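Tema 6. Enseñar por demostración: qué se aprende y qué se supone

Apuntes de Naa Dogbe. Léanse antes de la práctica con Pirihi.

La idea se vende sola: una persona guía el brazo con la mano, o lo maneja a distancia, y el robot aprende la tarea. Conviene desconfiar de la palabra «aprende». Lo que se guarda es una serie de observaciones y órdenes; la intención del operador no figura en ningún archivo.

En el guiado manual se notan los contactos, pero el cuerpo del operador puede tapar la escena. En la teleoperación eso se evita y se pierde tacto. Kwesi Nyarko defiende que con un buen simulador da lo mismo. A mí no me convence.

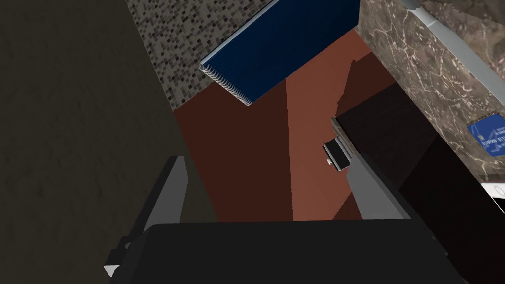
Fig. 6.1. Entorno simulado, vista desde la pinza: dedos separados y, al fondo, un cuaderno azul de espiral.

Pregunten a cualquiera qué objeto hay que agarrar en la figura 6.1. Sin la instrucción, el cuaderno es un candidato razonable, y también el objeto pequeño negro y gris junto al dedo derecho. Una política entrenada con vistas así hereda la misma duda.

Nuestro conjunto Tenditz tiene 100 demostraciones, 29 de ellas del mismo operador. Descartamos 26 por fallidas, y sospecho que eran las más instructivas. Pasar a 2,000 no corrige ese sesgo si se filtra igual.

Para la práctica: anoten el criterio de éxito antes de grabar. Quien lo escriba después repite la sesión.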